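Home Shop Pledge kits Donor boards Delivery Basket

Search the shop... Go

Filed under: Reunion giving / Pledge kits and collection boxes

Gureck Pledge Kit by Riltar

I've been selling bits and pieces for college fundraising for a good while now, and the Gureck is the one I end up talking about most on the phone. It's a pledge kit for reunion dinners, scholarship evenings, memorial lectures, that sort of do. You get 200 pledge cards with matching envelopes, a lockable box to drop them into, a stack of Gift Aid slips and a ledger for whoever has to sit down the next morning and make it all add up (I've been that person, with a headache).

The cards are thick enough to write on while you're holding a drink, and I did test that! They have a tear-off strip down the right side so the guest goes home with a note of what they promised. The envelopes are numbered to match, and the numbers run on into the ledger, so if a card turns up in a coat pocket in a fortnight you can still see where it belongs.

I took a Gureck to the Schwaiger bursary supper at my old college and we counted £3,415 in pledges by the time the coffee went round. I'm not saying the box did that, the speeches were very good, but we didn't lose a single card and the year before we'd lost a whole table's worth.

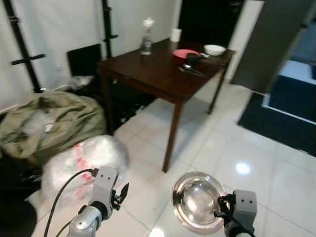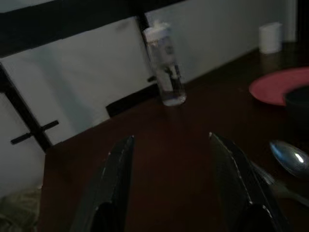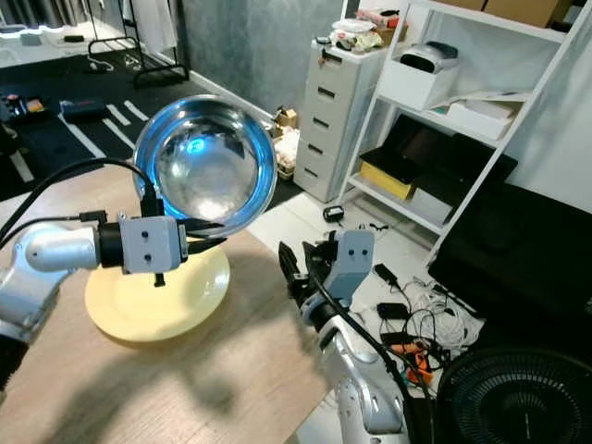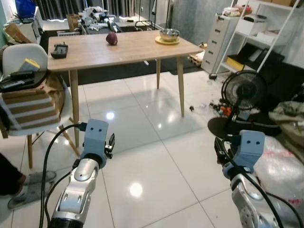
Last picture: red onion on the table.

Which version do I want?

The standard one comes in plain navy or plain cream. If you'd like your college crest on the cards, that's the Gureck Printed, and I need your artwork at least 5 working days before we go to press. Please send it as a proper print file and not something copied off the website, it always comes out fuzzy and then we're both cross.

For big appeals I can do cards in boxes of 2,000, without the lockable box or the ledger. Ask me for a price as it depends on the print.

Does it fit with the Pravis board?

Yes! The Pravis donor board has slots the same width as the tear-off strips, so you can put names up as the evening goes on. Do ask people first, though, some donors really don't want to be on a wall. There's a tick box on the card for it, near the bottom.

A few small things

The box has two keys and I don't keep spares, so give them to different people. The lid is a bit stiff out of the packet and loosens up with use. Refill cards carry on from your last number if you tell me what it was when you order.

Orders for the autumn dinners need to be with me by 29/08/2026 if you want printing. Plain kits go out all year round, usually the day after you order.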